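Automação e Trabalho: apontamentos da aula 4
Tarefas pequenas, mudanças grandes

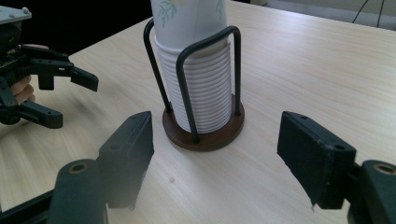
Na aula passada ficámos a meio do caso da Gestard, e prometi que voltávamos a ele com mais calma, porque acho mesmo que vale a pena (e porque as vossas perguntas foram muito boas!). Recordo o essencial: a empresa tem 300 trabalhadores e começou a automatizar pelo serviço de copa e refeitório, com tarefas que quase ninguém punha na descrição de funções, como repor copos, arrumar tabuleiros ou limpar balcões.

Um copo de papel parece coisa simples, mas encaixa apertado no seguinte, amolga com pouca força e obriga a decidir quanto se aperta. Quem trabalha na copa faz isto enquanto conversa com um colega. Chamamos a este saber conhecimento tácito, e é dele que trata o capítulo que vos pedi para ler.

O que mudou para as pessoas? No inquérito interno, 65 por cento disseram sentir menos cansaço ao fim do turno. Houve também queixas, e peço-vos que não passem por elas a correr: menos tempo de conversa ao balcão, receio de perder horas, e a sensação de passar o dia a vigiar uma máquina. A formação durou 90 minutos, o que me parece muito pouco para quem vai ter de parar o equipamento, corrigi-lo e voltar a pô-lo a andar.

Comparem depois com a Lumside, onde o pessoal foi ouvido antes da compra e pôde escolher as tarefas a entregar à máquina.

Para a próxima aula: meia página sobre uma tarefa do vosso trabalho (ou de alguém da família) que pareça fácil e não seja. Em novembro retomamos estes textos para o trabalho de grupo.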